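1/ We moved the business out of the spare bedroom in Hinojosa and into a shared workshop. A few people asked what it costs and how it works, so I'm writing it down.

2/ Rent is $800 a month. That covers power, heat and internet. It does not cover trash, and cardboard piles up fast when you ship every day.

3/ The deposit was $3000. We get it back if we give notice by September. Read that part of your lease twice. Ours was on the last page under "Other."

4/ Everyone in the building shares the loading door. Lonemo has it before 10, we have it until 1, and after that it's first come, first served. The sign-up sheet is taped to the door.
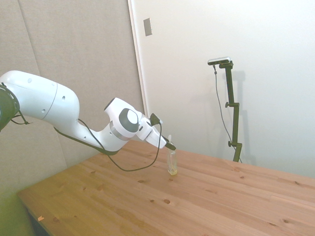 5/ Insurance took the longest. Our old home policy did not cover stock at all. Woveo quoted us $114 a month for contents and liability. The other two quotes were higher and wanted photos of every outlet.

6/ Shelving we bought used. Measure the elevator first. We had to take two units apart in the lobby and carry the uprights up the stairs.

7/ Orders shipped from the new place so far: 3811. Returns are down a little. I think that's the better boxes from Prurkus, but I haven't checked.

8/ Things I'd still like: a second sink, a door that closes quietly, and parking. Street parking is two hours and they do ticket.

9/ If you're looking at a shared space, go see it on a weekday afternoon when it's busy. We went on a Sunday and had no idea about the noise.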